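Kasutwood site, hand-held gripper stations
Pre-purchase inspection checklist, with comments
Inspected 2026-05-29
Purpose: decide what to repair, what to replace and what to put in the June equipment request.

1. Gripper fingers
Plates flat, no chips at the tips: OK
Bolts present and tight: OK
Comment: One finger set is worn on the inside face. Still usable. Add 3 spare sets to the request.

2. Handle and trigger
Full travel, returns without sticking: OK
Comment: Trigger on the Mamo unit is stiff in the last part of its travel. Clean and recheck before ordering a new one.

3. Camera and lens
Lens clean, mount does not move by hand: OK
Cable relief in place: FAIL
Comment: Relief clip missing on one unit. Grarnix sells the clip only as part of a cable kit, order code 233. Order one kit and keep the spare cable.

4. Batteries and charging
Cells free of swelling: OK
Charger away from paper and curtains: FAIL
Comment: Charger moved during the inspection. A wall shelf is needed. Charge to the facilities budget, not to equipment.

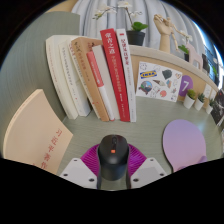 5. Work surface and objects
Clear area in front of the operator: OK
Breakable items out of reach of the tool: see comment
Comment: The budget for this line covers test objects and desk fittings. Light items need no special buy. A wireless mouse fits between the two fingers, and ordinary office mice can stay on the object list. The books are a different matter. A row standing upright on the desk can go over if the tool catches one, so we want weighted bookends at each desk station. Small potted plants should go in a tray with a raised lip. Do not order the plastic test plants Drurkard quoted.

6. Operator
Wrist rest break every 10 minutes: OK
Sleeves and lanyards clear of the fingers: OK
Comment: No strap on the older handles. Straps are cheap, add one per unit.

7. Budget
Ceiling for this request is $4,000. Items marked FAIL go first, then finger sets, then bookends and trays. The second Mamo unit waits until the trigger has been rechecked. Drurkard's quote for a service contract is on hold; their visit fee is not itemized and we have asked for a new copy.

Result: stations may stay in use, except the unit with the missing relief clip. Tag it and keep it in the cabinet until the kit arrives.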